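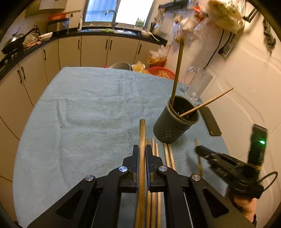
Ticket: Chopstick episodes getting rejected at upload
Project: Nirnden kitchen tasks
Opened by: Wulan Halim
Status: Open, waiting on a re-run

What I'm seeing

Hi all! So the chopsticks-into-cup task is giving me grief again. We're two people at the table, one gripper each, picking chopsticks up off the cloth and standing them in the cup. I sent up 190 episodes in one batch and the checker threw a bunch of them back with "jaw width missing" (on one gripper only, the other one is always fine). The video plays, the timestamps look normal to me, and the file sizes are what I'd expect.

What I've tried so far

Restarted the Fovholm recorder on both units. No change.

Swapped the cables between the two grippers. The error stayed with the same gripper, so I'm ruling out the cable.

Opened and closed the jaws all the way 3 times before hitting record. This one helped! Rejections went way down, but I still got 6 in the next round, and I can't see what those have in common. I went through them by eye and the sticks are just lying on the blue cloth in front of the cup, same as in the good ones — a bit bunched up in places, and a few run right under the jaw.
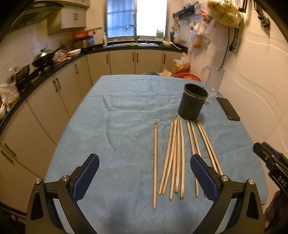 Kartini Oei asked whether the six bad ones all begin with the jaws already closed on a stick, and said the Vukargate checker needs to find a fully open position in the first second or it leaves the width column blank.

Ohhh. OK, that could be it. I went back and five of the six do start closed, because we'd gotten into a rhythm and were hitting record with a stick already in hand. The sixth starts open, so I don't know what to do with that one. I've parked it in the "odd" folder if anybody wants a look.

I also changed how we start: jaws open over the cloth, wait a beat, then go in for the first stick. It feels slow but you get used to it.

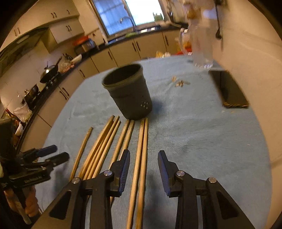
Still to do

Re-record the five closed-start episodes with the new opening.

Ask Dewanti Lubis if the checker can warn us on the recorder screen, so we don't find out after the upload.

Run the old March set (1,027 episodes) through the same check — I have a bad feeling about it.

Leaving this open until the re-run comes back.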